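# Setting up a cutlery sort on the Jidstead two-arm kit

Revision 5, September 2, 2025. Maintained by Annelies Ortner.

This guide covers the first sorting task on the Jidstead bench kit: two arms on a shared rail, one overhead view, one wrist view per arm. It assumes the arms are bolted down, powered and homed. If they are not, finish the Gendwood mounting sheet first.

## What you need

- The kit, with Tretent control software installed
- Two baskets of similar size, one dark and one translucent
- Plastic spoons and forks, mostly white, with at least one in a second color
- A table with 90 cm of clear depth in front of the rail

Metal cutlery is outside the scope of this guide. The default grip force is tuned for light plastic and will let a steel fork rotate in the fingers.

## Step 1: Place the baskets

Set the baskets side by side between the arms, long sides pointing away from the rail. Leave a thin gap. Assign the dark basket to forks and the translucent one to spoons in `bins.cfg`. The names in the file are positional, so swapping the baskets on the table means swapping them in the file as well.

## Step 2: Lay out the pieces

Put loose pieces on the outer side of each basket, within reach of the nearer arm. Start with the pieces apart. Once single picks are reliable, let handles and tines overlap.

## Step 3: Check the views

Open the viewer and compare both feeds with the views below. The first three are overhead; the last is from a wrist.

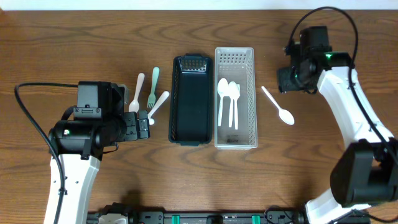
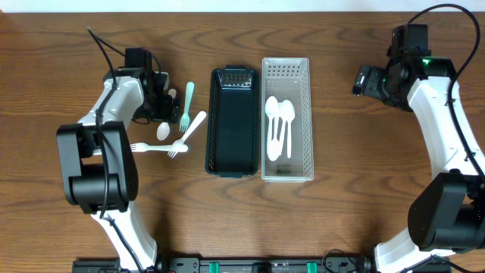
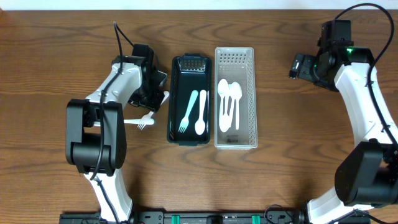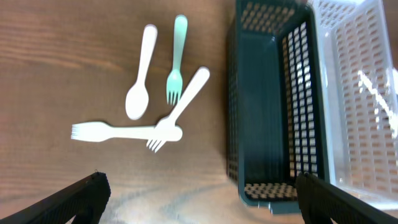 If the overhead feed loses either basket, tilt the camera and repeat the check. Both fingertips must show in the lower corners of the wrist feed. Tighten the wrist bracket if one is missing, then rerun `calibrate --wrist`.

Perforated walls can produce false edges under strong side light. Ovidiu Dumitrescu's profile, `slots_soft`, suppresses most of them and costs little in frame rate. Load it before changing any detection threshold by hand.

## Step 4: Run at reduced speed

1. Set `speed` to 50 percent.
2. Set `settle_ms` to 1000.
3. Enable one arm only and run five picks.
4. Repeat with the other arm.
5. Enable both and watch the cable loops above the grippers through one full cycle.

The cables need enough slack to clear the wrist at full rotation. A loop that pulls tight will show up as a torque warning on the wrist joint before the arm stops.

## Step 5: Tune overlapping picks

With crossed pieces, set `pick_order` to `top_first`. The default, `nearest`, tends to grab the lower handle and drag the upper piece along. Approach from the handle end where possible; tines catch on the finger ridges.

If a pick fails twice, the software skips the piece and logs code `G5`. Clear the log between runs or the skip list carries over.

## Known limits

Pale pieces in the translucent basket are detected less reliably than in the dark one. Rodica Tudose is testing a separate exposure setting for that side, planned for the October release. Until then, confirm the spoon count by eye.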